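How to fold T-shirts on a table covered with cloth

Many people fold their shirts on the bed, and I did the same for years. The bed is soft, the shirt sinks in, and the fold goes crooked before you finish it. A table is much better, but a bare table can be slippery. So I put a cloth on it first, and this page explains how I do both parts.

What you need

A table that you can reach across with both arms.
A plain cloth or sheet, bigger than the table top. Mine is 128 cm on the short side.
4 spring clamps, the kind you find in any hardware store.
Your clean and fully dry shirts.

Preparing the table

Choose a cloth in one color, without a pattern. On a pattern it is difficult to see where a sleeve ends, especially with dark shirts. Iron the cloth if it has deep creases. Lay it over the table, pull it toward the corners and put a clamp on each one. Pull only until the cloth is flat. If you pull very hard, it will make long waves from corner to corner.

The clamps should hold the cloth at the edge and not stand where your sleeves pass. I learned this with a good shirt from Agarwal, which now has a small hole.

Opening the shirt

Do not try to fold a shirt directly from the basket. Put it down as it is, even if it is a bunch, and look for the two shoulders. Take one in each hand, lift the shirt and shake it two times. Then lay it face down with the neck away from you. 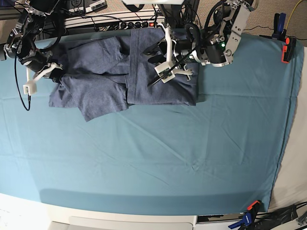
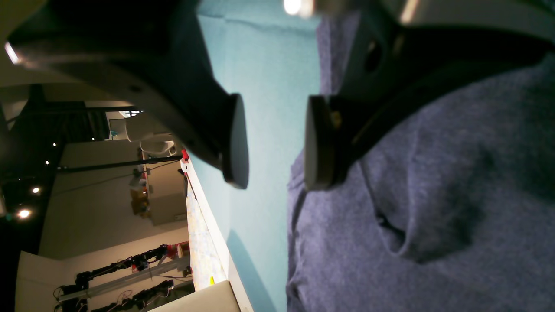

Photos: Kamlesh Chauhan

Now smooth it with flat hands, from the middle to the sides. Heather fabrics need a little more patience, as the speckled color hides small creases. I pass my palm over the shirt and feel for them.

Folding

1. Fold one side to the middle of the back. The new edge should be straight from the shoulder to the hem.

2. Turn the sleeve back on itself, so that it lies inside this edge.

3. Do the same with the other side. You have now a long rectangle.

4. Take the hem and fold it up to a little below the neck.

5. Fold once more in half and turn the shirt over.

If the block looks rough, open only the last fold and smooth the layers under it. Usually the problem is there. When a sleeve is bunched inside, it is faster to open everything and begin again – I have tried to push it flat from outside and it never stays.

Thick cotton and sweaters

For a heavy shirt, leave out the last fold. For a knit sweater, fold the sleeves across the back one over the other, and fold the body only once. Do not press on it with your full weight.

Store the shirts standing in the drawer if it is deep enough, otherwise in low piles. In October I will add a page about shirts with buttons, which need a different first fold.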